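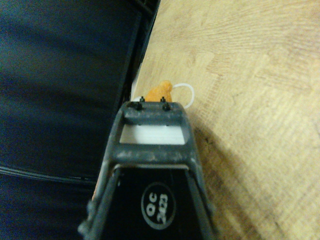

White next to dark gray: a pale block behind a gripper.

Why does black look black?

By Malathi Salian

When you go out in the sun in a black T-shirt, you soon feel warm. Your friend in the white T-shirt feels less warm. Both shirts are the same cloth and the sun is the same sun. What is different is what the shirts do with the light.

Light from the sun looks white, but it has many colors inside it. You have seen them in a rainbow. When light falls on a thing, some of it goes in and stays, and some of it jumps back. The light that jumps back is what comes to your eyes. A red apple sends back mostly the red part. Snow sends back almost all of it, so we see it white.

A black thing keeps nearly all the light. Very little comes back to the eye, and we call this little "black."

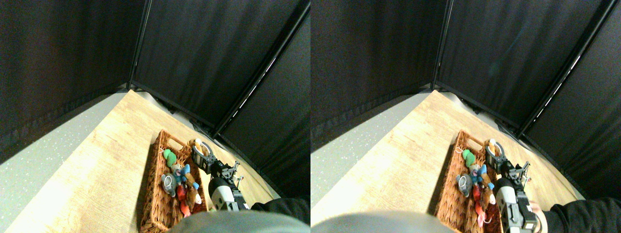
The light that stays inside does not disappear. It changes to heat, and for this reason the black shirt becomes warm.

Can a thing be perfectly black? Not the things in your home. Even black shoes send back a little light, and if you polish them they shine. Rough cloth, like velvet, looks darker than smooth plastic. The light goes in between the small threads and has difficulty to come out again.

Try it yourself

You need 2 glasses of the same size, one sheet of black paper, one sheet of white paper and some tape. Put the same amount of cold water in both glasses. Wrap one glass in black and the other in white. Leave them in a sunny window for 44 minutes, then put a finger in each one. Which water is warmer? Write the answer in your notebook, and try again on a cloudy day.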